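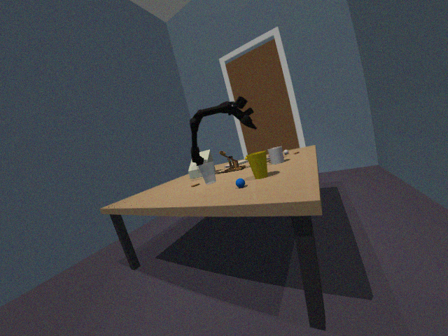

Two evenings on the arm's joint limits and I still hadn't touched the thing I sat down to fix. Which was reach. On the real bench at Paltmont the elbow stops dead well before it should, and I'd rather find out why in the sim than bend something I have to pay for. So the sim table got a proper going over first. Same black arm, clear cup right up against the base, blue ball out in the open, yellow mug past it and the light grey one past that. The cup is the awkward one. Anything that close in means folding the arm right back on itself, and that's where the trouble lives.

Anyway. Notes, mostly for me, because I will forget all of it by May.

Limits first. The file I'd been using came over from Woleo, my old repo, and it had the shoulder limits copied onto the elbow. Both joints. Same numbers. How long had that been there? Don't want to know. Pongsak Boonyarit spotted it in the time it takes to drink a tea, he just opened the file on his phone and said "why are these two identical". Fixed. The sim arm now folds the way it ought to and I got it down over the cup without the forearm trying to go through itself.

Then the real arm. Still stopped short. Brilliant.

So that's a hardware problem, or a homing problem, and it was homing. The elbow finds its zero by creeping up to a hard stop, and the rubber pad on the stop had worn down so it was going further than it used to before it decided it was home. Every angle after that is wrong by the same bit. 4 degrees in my case. Doesn't sound like much, and then you stretch the forearm out and the finger tip is nowhere near where the controller thinks it is.

What I did, in the order I should of done it:

Power off at the wall, not the switch on the box. Arm resting on something soft, because without the brakes it drops.

Elbow cover off. 12 screws, all the same length thank goodness. Put them in a jar. I put them in my pocket and then sat down.

Old pad out. It had gone hard and shiny. Scrape the glue off properly, I used a plastic card and some alcohol wipes. New pad cut from a sheet I got at Kļaviņa, which is the little rubber and seals place behind the station, they'll sell you an offcut if you ask nicely.

Glue, clamp, leave it overnight. I left it three hours. Then lost my nerve and left it overnight anyway.

Re-home, then check the zero against the sim. This is the part I'm pleased with. I park both arms at the same pose, forearm out and a little uphill, gripper tipped down over the table, and compare the tip height. Real one with a steel rule, sim one off the readout. First go they were 29 mm apart and I nearly cried, then noticed I'd never added the riser plate under the real base. Put the plate in the model. Fine now. Well, fine enough for mugs.

While the cover was off I had a look at the belt. Bit of dust, teeth ok, tension a touch slack so I nipped it up. Greased the bearing. The log says 2000 hours on that joint, and I'd only ever wiped the outside of it, so it's had a better life than it deserved from me.

Next job is the contact settings on the small stuff. Those flat little discs on the table are a pain to pick up in sim, thin things always are, the fingers want to sink into the wood or they come down and get nothing. Same with the balls, friction a hair too low and you just push them about. I've been fiddling with the solver step and it helps but it slows everythign down. If you've got a set of numbers that works for thin parts, please leave them in the comments, I'm not proud.

Also the toy catapult stays in. Good for testing, loads of odd angles, no obvious place to grab it. I haven't got a grasp I trust for it yet.

Pongsak wants me to move the whole lot over to Gastlow, which he uses for his own cell and won't shut up about. Maybe. It'd mean redoing the joint file from scratch, and after this week I'm not keen to go near a joint file. I've saved the old one with WRONG in the name so I don't load it again.

More when the spare pad turns up. Ordered two.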